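Meron Moges
February 21, 2023

Ploltbridge says every shirt it sells will be "fully circular" by 2032. I read the whole pledge twice and still couldn't find out what circular means.

Closest I got was page 17. A shirt counts if it "could be recycled." Could be! By who? Where?

Same page says 100 percent of stores will have a take-back bin. Fine. A bin is a bin. Where does the bin go on collection day? 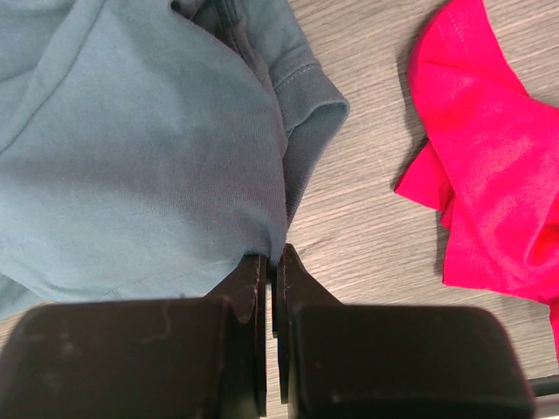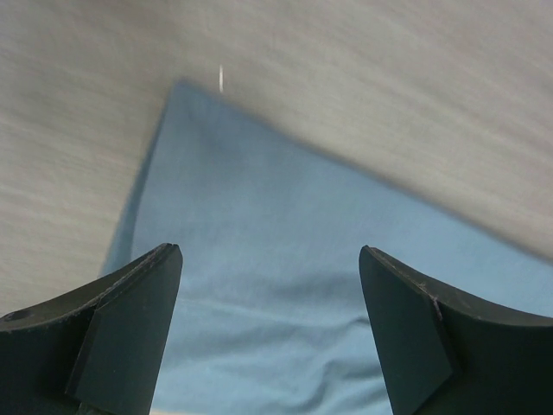
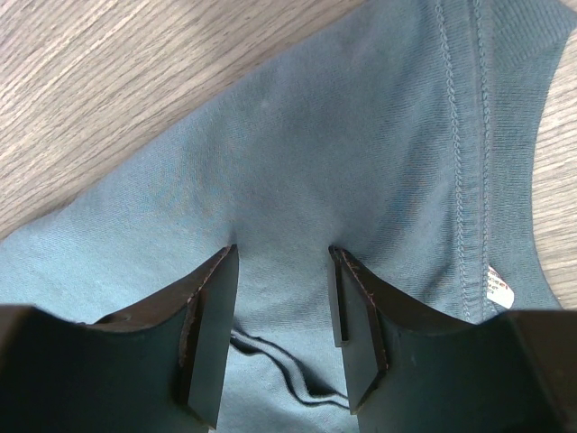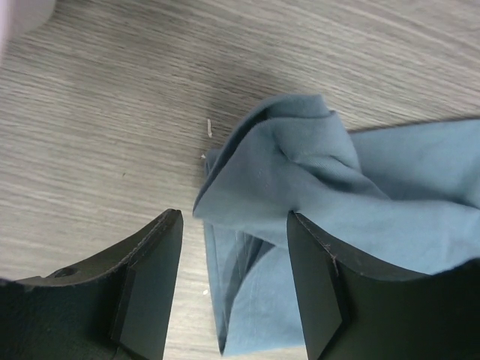 I asked the Groltgate store in August. The guy at the register said a truck comes. That was the full answer.

Wrote to head office too. Got back 18 lines about their values and a coupon.

Somebody's going to say it's better than nothing. Maybe. Show me the weight that went in and the weight that got made into something, and I'll come back here and say so.

Meanwhile the spring line is bigger than last year's. Kind of a strange way to use less cotton.

If you've worked in one of their sorting places, my messages are open.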